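4.2 Missed grasps with crowded fruit

We ran the Nepia controller for 600 trials, all with artificial fruit on a patterned table. In 141 of them the gripper closed on the wrong item or on nothing. Most of these errors came when the pieces touched each other in the green dish, so that one fruit hid a part of the next. The wrist view then gave the controller one joined region, and the grasp point moved to the border between two fruits.
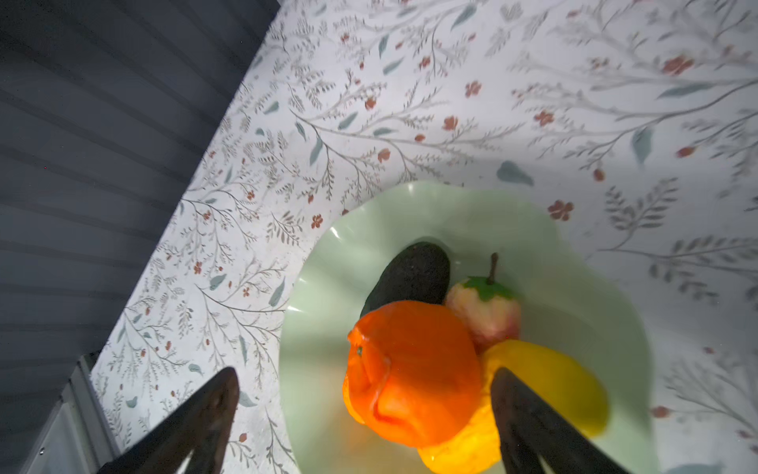
4.3 Contact between the arms

A more serious fault was found in February by Prendergast, when both arms were sent to the same dish. The stop signal of the second arm was delayed by 28 ms, and the fingers could touch before it was applied. After this we lowered the speed limit for every trial with a shared target.

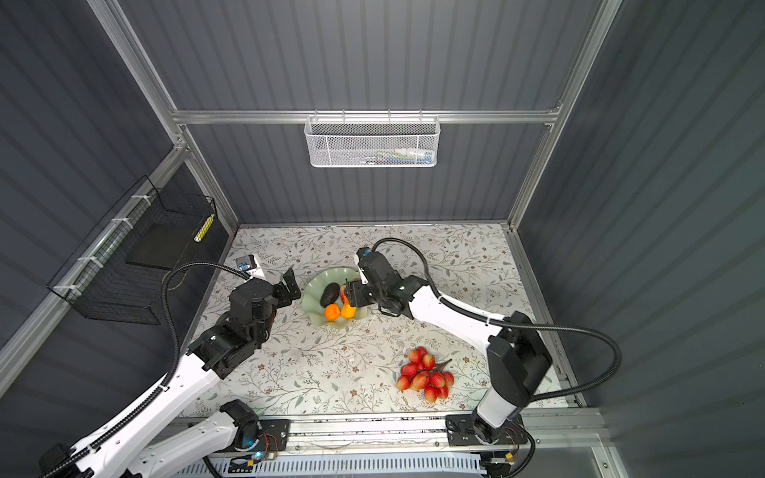 Figure 5. Both grippers at the dish, side view of the cell.

The third fault concerns the search for a single piece. If the fruit is near the border of the wrist view, the detector gives a low score and the printed flowers may receive a higher one. Kinsella repeated the search with the score threshold unchanged and obtained the same fault. 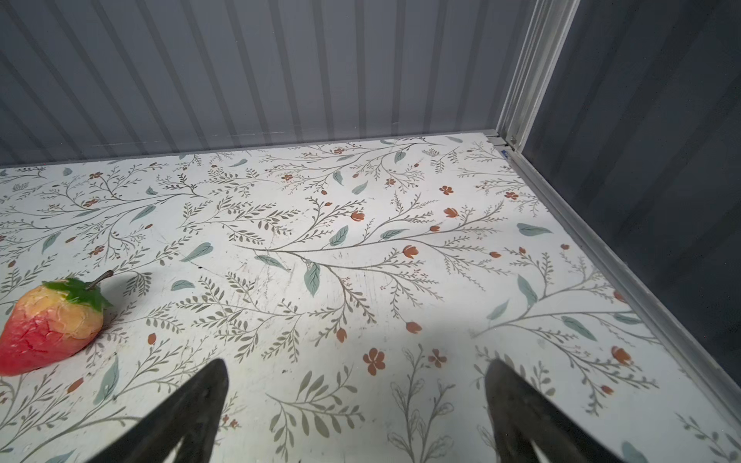
Figure 6. Wrist view with the strawberry at the lower left, outside the open fingers.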